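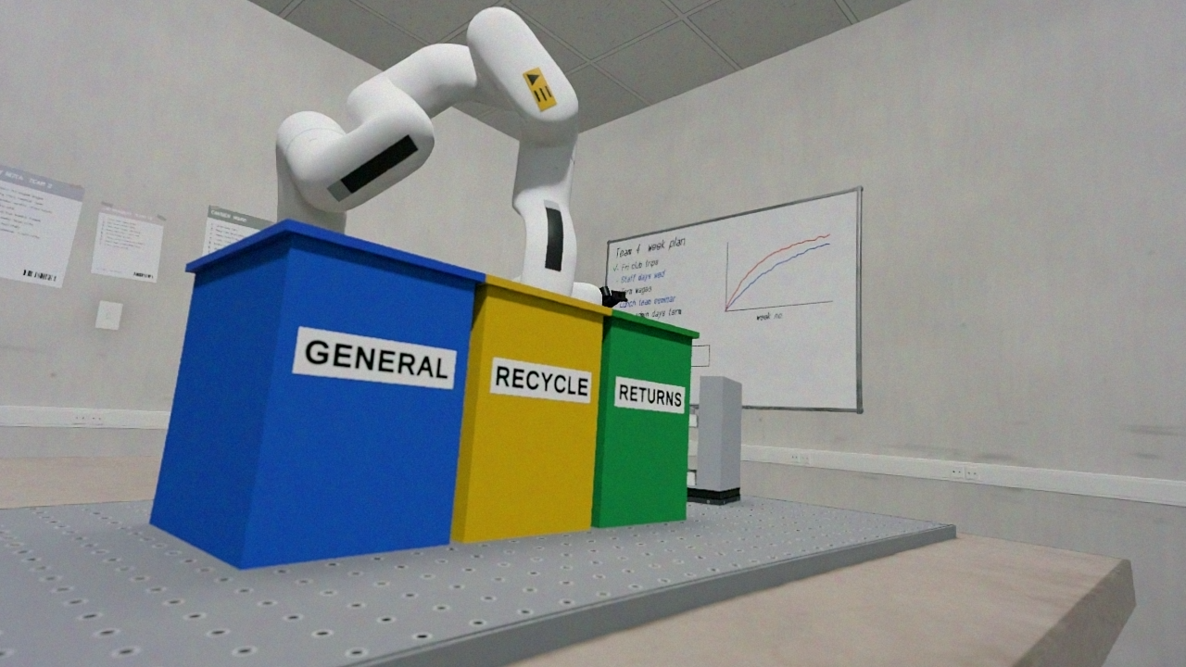

Planning the Sorting Cell: Where the Money Goes

We finally have a shopping list! After a spring of arguing over spreadsheets, the Ondar sorting cell has a budget line of its own, and a good part of this issue's mailbag was people asking how we got there. So I'm setting it down while it's fresh, for the other sites that have to write their own request before December.

The job itself is simple to say. Items come off the bench and go into one of three bins: GENERAL, RECYCLE or RETURNS. One arm, one gripper, one perforated plate to bolt things to. We worked the whole layout out in simulation first, and I can't recommend that enough. Moving a bin on a screen costs you an afternoon. Moving it after the plate has been drilled and the cables run costs a good deal more, and you have to explain it to somebody.

The surprise for me was how small a slice the arm takes. We had quotes from Bremia and Flurnerix, and on the arm alone they were close enough that price didn't settle it. What did settle it was everything underneath: the controller, the mounting hardware, spare gripper fingers, training seats, and the service plan in years two and three. Bremia put all of that on one page. Flurnerix sent a lovely arm quote and left us to ask for the rest (we asked, they answered, and it took 21 days).

If you're starting your own request, budget for 6 headings at least: arm, gripper, plate and table, safety, integration, and spares. We left spares off the first draft and had to go back for it. Fingers wear out. Pads wear out faster. Put them in from the start and the person signing won't even blink.

Bins deserve more thought than they get, too. Ours are boxes with a lid rim that sticks out a little, set right up against each other, and the approach path has to respect those rims. We ran 107 simulated drops before choosing the bin spacing, and I'd happily have run more — it's oddly fun to watch. Whatever bins you pick, buy extras in the same order. A replacement with a slightly different rim means teaching your drop points over again.

Lead times are the other thing to get on paper. The arm is quoted at 4 months. The plate is much quicker, and so is the table, so don't let them arrive first and sit in a hallway collecting coffee cups. We're ordering the arm now and holding the rest until we have a ship date.

Next issue I'll go through the safety quote line by line, which is a better read than it sounds. If your site has a planning sheet you like, send it over and I'll put the best bits in.

Comments

benchside
Did the service plan cover the gripper or only the arm? Ours turned out to be arm only and we found out the expensive way.

M. Czerwiński (author)
Arm and controller. Gripper is a separate line, and we added it after reading the small print twice.

plateandbolt
Yes to buying extra bins!! We're on our third slightly different blue one.

quietshift
Would love to see the blank version of your budget sheet if you can share it.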